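The Upper Level at Bresodell

This site uses cookies to remember your settings and count visits. Accept / Manage choices

Bresodell is a two-level workshop and lab building shared by several small tenants. The main room is open to the full height of the ceiling, with a mezzanine and a long, lower work area underneath it. We moved in last July and have been adding to this page as the rooms were finished. Ľudovít Urban took most of the pictures that will go here. The notes are by Mesfin Kumsa.

The gallery is being filled a room at a time, and the captions were written first. The main room is up now. Notes for the others are listed with it so that people who have asked about the space can read them.

Main room

The walls and ceiling are white throughout. The earlier tenant, Hitmont, had the walls in a dark green that made the place feel smaller than it is, and it took two coats of primer to cover it. We kept the recessed lights in the ceiling and had the fluorescent strips cleaned and rewired. Black metal railings with horizontal bars run along the edge of the mezzanine. We looked at glass panels, but the quote from Arancibia came in well over what we had set aside, and the bars are easier to keep clean.

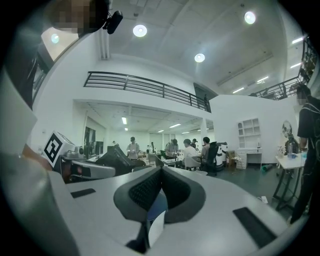

The railings were repainted in place over one long weekend. It took six cans of paint, and the drips on the floor below had to be scraped up by hand. If you are planning the same job, put down more paper than you think you need. We used a satin finish, which shows fewer fingerprints than the gloss sample we tried first.

Light in the main room is good through the middle of the day. In the late afternoon it gets dimmer toward the back and most people turn on the lights by four.

Under the mezzanine

The long space under the upper floor has a lower ceiling and its own lights on a separate switch. It is quieter than the main room and stays cooler in summer. Tenants use it for work that needs a long run of floor. Please leave the walkway clear.

Upper level

The doorway up top leads to the storage rooms. Brallura has the first one and the second is shared. Shelves in the shared room are labeled by tenant, and anything without a label goes on the bottom shelf for a month before it is thrown out. The shared room measures roughly 100 square feet.

Meeting room

Room 411, reached from the outside hall. It seats six. The number is left over from the old building plan and does not mean there is a fourth floor. Bookings go on the sheet by the door.

Pictures of the meeting room and the storage rooms will be added when the painting there is done. Anyone who wants to see the building in person can ask Mesfin for a time. Mornings are best.

Page last updated 9 June 2025.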